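Equipos > Captura de datos > Pinza manual Wondus

Imprimir | Enviar por correo

Pinza manual Wondus para grabar demostraciones

Si estás enseñando a un sistema a manipular objetos, la Wondus te va a gustar mucho. Es una pinza de mano con cámara incorporada: la agarras, haces la tarea como la harías cualquier día y cada gesto queda grabado desde el punto de vista de la propia herramienta. Sin brazo robótico en la mesa, sin celda de seguridad y sin pelearse con un mando de teleoperación (¡quien lo haya probado sabe lo que cansa!).

La lente gran angular es nuestra parte favorita. Aunque te pegues mucho al objeto, sigue entrando buena parte de la sala, y ese fondo ayuda a reconstruir la trayectoria de la mano entre un fotograma y el siguiente.
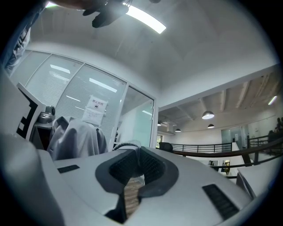
Vista desde la pinza, muy cerca de un equipo blanco de tapa curva, con la oficina al fondo.

Las superficies brillantes, los cristales y las lámparas de techo son terreno difícil para cualquier seguimiento visual, así que recomendamos grabar también en sitios así y no quedarse en el banco del laboratorio. Hok-lam Yu, que prepara nuestras guías de captura, suele empezar con 12 repeticiones de una misma tarea, las revisa y solo entonces cambia de objeto o de habitación.

El programa Bomus viene con la pinza. Recorta los episodios, marca la apertura y el cierre de los dedos y descarta las tomas en las que se pierde el seguimiento. La exportación por lotes admite hasta 160 episodios y funciona de maravilla en un portátil normal.

Contenido del maletín: pinza, dos juegos de dedos, cable de 9 metros, tarjeta de calibración y licencia de Bomus. Los dedos blandos Říha se piden aparte, con la referencia 166.

Contacto | © Horolora | Volver arriba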